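**Stamico opens simulated pavement runs to outside teams**

March 2020 - for immediate release 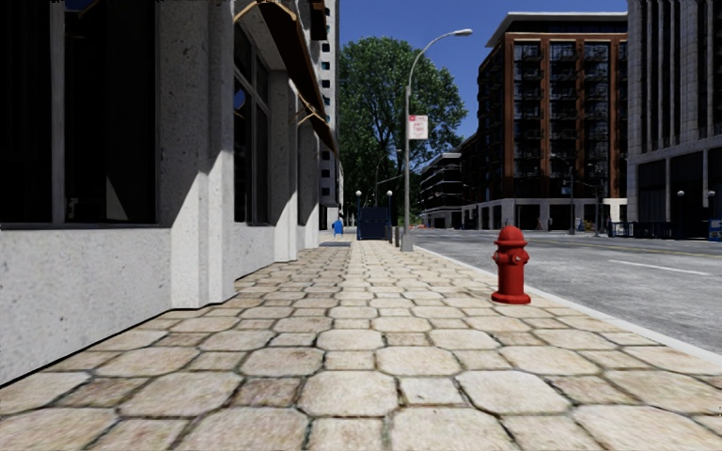

## What's new

Stamico today opens Griler, its library of driving examples for pavement robots. 436 simulated runs at launch, 900 planned by the end of May. All steered by hand, all on rendered city streets. Hydrants, lamp posts, kerbs, long shopfronts with awnings over the path.

Each run pairs the robot's forward view with the steering a person chose at that moment. The learning system, Chong, trains on the pairs. Runs where the operator clipped a kerb are kept in and labelled seperately.

"We were short of dull examples," said Ratih Mandagi, who leads collection. "Straight path, one hydrant, stay off the kerb. Chong needs plenty of those before we give it crowds."

## Who gets it

- Delivery firm Ondudwood has has early access and will send back its own runs
- University teams can apply now, 2 places per department
- 19 street layouts in the first release, night versions to follow

No charge for research use. Commercial terms on request from the Stamico press desk.

ENDS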